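Household Textiles, Unit 4: Folding and Storing Soft Goods
Course handout, Trinham Adult Learning
Revised September 25, 2026

Read this before the practical. Bring two pieces from home if you can, one with a pile and one flat and printed. If you cannot, the Drarska cabinet at the back of the room has a stock of both.

1. Sorting

Put the pieces in two groups before you fold anything. Pile fabrics are fleece, terry, velour and anything else with a raised surface. Flat fabrics are sheeting, printed cotton, tablecloths and most scarves. Check labels as you sort. A piece with no label goes by feel, and you write "unlabeled" on your sheet.

The two groups fold differently and stack differently. A flat cloth keeps a sharp crease and takes up little room. A pile fabric springs back, slides on its neighbors and needs a wider shelf.

2. Pile fabrics

Lay the piece out flat and find the long creases first. Smooth them from the center toward the edges with the side of your hand. Do not pull at the corners. Fleece stretches more across the width than along the length, and a corner that has been pulled will not line up with the others.

When the piece is smooth, bring one short edge over to meet the other. Hold the fold loosely. At the fold, fleece makes a thick rounded lip and not a crease, and pressing on it does very little. A pile that has started to mat can be brushed lightly with a dry, soft brush before folding.
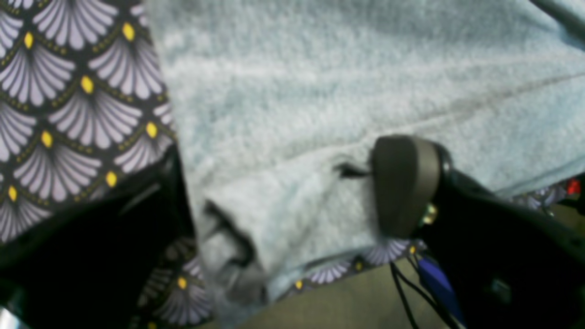

Declercq asked whether it would be simpler to roll every fleece and skip the folding. Rolling is fine for a basket or a deep drawer. On an open shelf the rolls shift each time one is taken out, so for this unit we fold. You may note rolling as an alternative on your sheet.

The standard fold for a throw is in half, in half again, then in thirds. Our practice throws measure 165 centimeters on the long side. After the two halvings, both along the length, turn the piece and fold the width in thirds. Put the folded edge to the front of the shelf, raw or hemmed edges to the back.

3. Printed flat fabrics

A repeating print gives you lines to work from. With stripes and checks this is obvious. With scallops, fans and fish-scale patterns, follow a row across the cloth. If the row bends, the cloth is not lying flat yet. Lift one side, let it drop, and check the row again.
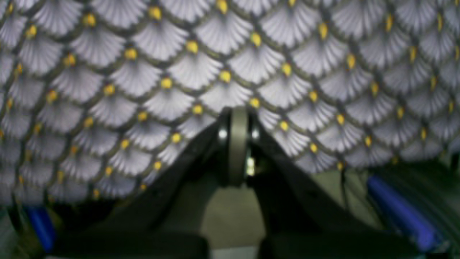
Once the rows run straight, match the edges by the hem and use the print only as a check. Prints are often a little off the grain, and a cloth folded to the print alone can end up with its corners apart. Where hem and print disagree, go with the hem.

Dark grounds show lint. Keep them away from fleece on the shelf, or put a plain cotton piece between the two.

4. Stacking

No more than 8 pieces to a stack, heaviest at the bottom. Restack in February, when the winter throws come out of use. The Prindon shelf boxes are for flat fabrics only.

For next time: complete the sorting sheet, fold both of your pieces twice, and write down which fold you had to redo.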